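Workshop notebook, March

Bench two, after lunch. Carried on with the .22 pump rifle that came in from Evstead with a box of loose parts and a label saying "feeds when it wants to". Serial ends in 457, so that is what it is called in the book. Cleared and checked twice, magazine tube out, then on to the stripping.

Takedown screw had been burred by someone with the wrong driver. Dressed the slot with a fine file and left the blueing alone. Receiver halves came apart without a fight once the screw was out. Inside was a paste of old oil and powder fouling, worst around the carrier. Soaked the carrier, breech bolt and action bar in solvent for forty minutes and brushed them off with nylon. No brass brush on the bolt face this time, see the note on the Skevell rifle.

Carrier spring is tired. Free length is short against the one in the drawer, and the drawer one is second-hand as well. Fitted it anyway for testing. 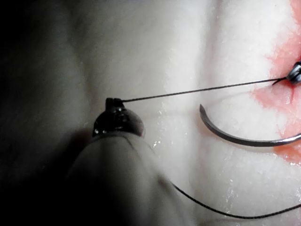 Dummy rounds, long rifle length: ran 100 through by hand, slow and then quick. Two stoppages, both on the slow run, both with the round nosing up under the top edge of the chamber. Shorts were worse. They tip as they leave the tube and the carrier picks them up crooked. I had expected that with a weak spring but it was the same with the replacement, so the spring is only part of it.

Looked at the cartridge stop under the glass. There is a worn corner on the side that holds back the second round. Jayson Navarro thinks it has been stoned at some point by hand, as the angle is not what the factory would leave. I agree. Ordered a new stop from Collberg, part no. 2466 in their list. They are quoting three weeks. If it comes unfinished it will need fitting, so allow half a day.

Chamber: light ring just ahead of the mouth, from years of shorts I would guess. Scrubbed with a bronze brush and bore cleaner, patch, brush, patch. Most of the ring was lead and came away. What is left can be felt with a pick but fired longs should still come out. To be proved on the range.

Bore is better than the outside of the rifle deserves. Slight frosting near the muzzle, crown fine.

Stock has a hairline behind the tang. Ran thin glue in from the inside and clamped it with bicycle inner tube. Leave till tomorrow.

Trigger pull not touched. Customer did not ask and it breaks clean.

Job cost so far, parts and postage, 129 against the estimate. Pacita has the sheet. No more parts to be bought for this one until the stop has arrived and been tried.

Showed the worn stop round at tea and asked whether it was worth building up the corner with weld instead of waiting on Collberg.
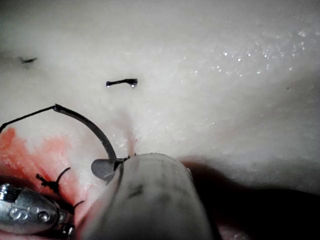

Edgardo Rivera was against it. He said he had tried weld on a stop for an Evangelista job and the heat took the temper out of the thin end, so it bent within a box of shells and he had to buy the new part in the end. He would wait the three weeks, and in the meantime measure the carrier for side play, which he reckons could be tipping the shorts by itself.

Measured it. Side play is there, more at the front than the back. Could be the pivot screw or the hole. Tried the pivot screw from the scrap receiver and it took up nearly half of the movement, so the screw at least is worn. Reran the shorts with that screw in: still tipping, though less often.

To do:
Take clamp off stock, check hairline.
Ask Princess Magbanua if she has a pivot screw in better condition.
Chase Collberg if nothing by the end of the month.
Range test with longs and shorts, keep the cases.
Ring the customer about the delay — he wanted it for the club shoot and will not have it by then.

Solvent tray needs changing. Rifle left stripped in the rack, small parts in the tin marked 457, lid taped.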